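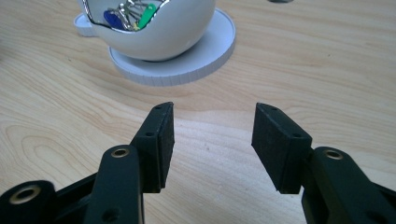 Handgreifer offen vor der weißen Tasse mit den Schlüsseln, Helligkeit so wie ich sie gern überall hätte.

Betreff: Re: [greifdaten] Schlüsseltasse, was zählt als Beispiel?
Von: Maj-Britt Berge
An: Liste greifdaten

Hallo zusammen,

kurz, bin zwischen zwei Terminen. Bild hängt oben dran. Antworten unten zwischen den Zitaten.

Am Mittwoch schrieb Kelemen:
> Moin Liste,
>
> wir sitzen in Meddale jetzt an der Aufgabe "Schlüssel aus der Tasse
> nehmen und auf den Tisch legen". Stand heute Mittag 549 Durchgänge,
> Ziel waren ja mal 2000. Bevor wir weitermachen, ein paar Fragen,
> sonst nehmen wir wieder eine Woche für die Tonne auf.
>
> 1) Zählt ein Durchgang, wenn beim Rausheben der ganze Bund mitkommt
> und nicht nur der Schlüssel, den man wollte?

Ja, zählt. Die Aufgabe heißt "Schlüssel raus", von einzeln steht da nix. Bitte aber im Kommentarfeld "Bund" eintragen, dann kann ich später filtern. Wenn der Bund beim Heben zurückfällt und man nochmal ansetzt: auch behalten, und zwar in einem Stück. Nicht den Fehlversuch rausschneiden! Genau diese zweiten Anläufe fehlen uns im Rilden-Satz, das Modell bleibt da nach einem Fehlgriff einfach stehen.

> 2) Tasse: immer dieselbe Stelle oder wandern lassen? Stivano meinte
> beim letzten Mal fest, ich hab mir aber notiert "variabel".

Variabel. Fest war nur für den Testlauf, steht leider noch so im alten Protokoll, muss ich korrigieren. Nach jedem dritten Durchgang verschieben, gern auch mal drehen. Auf dem Bild steht sie oben etwas links von der Mitte, da kommt man gerade drauf zu — das haben wir inzwischen reichlich. Mehr von rechts und mehr nah am Körper bitte. Und die Öffnung vorne (die zackige, wie aufgeschlagenes Ei) nicht immer schön zur Kamera. Wenn man die Anhänger jedes Mal so gut sieht wie hier, Blau links und Grün rechts, lernt das Ding uns am Ende die Farben und sonst nichts. Anhänger also auch mal tauschen.

> 3) Startpose. Finger auf oder zu?

Auf. Ganz auf, beide Backen im Bild, Tasse auch im Bild. So wie oben. Dann erst losfahren, kurz stillhalten vorher reicht. Am Ende wieder auf und ein Stück zurück, nicht sofort Stop drücken, sonst fehlt das Loslassen. Hatte ich jetzt bei 2 Leuten.

> 4) Untersetzer mit dem Rillenrand: drauf lassen? Der rutscht manchmal
> mit, wenn man mit der Backe an die Tasse kommt.

Drauf lassen. Rutschen ist ok, soll das Modell ruhig sehen. Nur wenn die Tasse kippt, Durchgang bitte als "gekippt" markieren und neu aufbauen. Nicht löschen. Ich will die Rate wissen.

> 5) Licht: bei uns kommt nachmittags die Sonne rein und auf der Glasur
> gibt es einen fiesen Reflex. Abdunkeln?

Nein, nicht komplett. Ein Teil mit Sonne ist sogar gut, aber dann bitte nicht der ganze Nachmittag am Stück. Hauptmenge gleichmäßig und weich. Der kleine Glanz rechts an der Tasse stört nicht. Was stört ist wenn das Metall so überstrahlt, dass man die Ringe nicht mehr auseinander hält.

> Ansonsten läuft es, wir sind zu dritt und wechseln nach je 20 Minuten.
>
> Gruß
> Kelemen

Wechseln unbedingt beibehalten, man sieht in den Bahnen sofort wer müde wird. Bitte das Kürzel der Person mit eintragen, fehlt momentan im halben Satz.

Noch was, was nicht gefragt war: Bitte vorm Start schauen, was am Bildrand so rumliegt. Bei mir guckt oben rechts von der Mitte auch was Dunkles rein, ein schmaler Streifen. Einmal ist egal. Wenn es aber hundert Durchgänge an derselben Stelle liegt, haben wir es mitgelernt. Also entweder weg oder jedes mal woanders.

Die 549 lasst ihr bitte so wie sie sind, ich schau am Wochenende rein und sortiere nach Position der Tasse. Dann sag ich, welche Ecken fehlen. Ob es wirklich 2000 werden müssen weiß ich erst danach, vieleicht reicht auch weniger, wenn die Verteilung stimmt. Hochladen wie gehabt, ein Ordner pro Tag, KEINE Umlaute im Ordnernamen (Stivano...).

Protokoll in Version 3 kommt dann auch über die Liste. Bis dahin gilt diese Mail.

Muss los
Maj-Britt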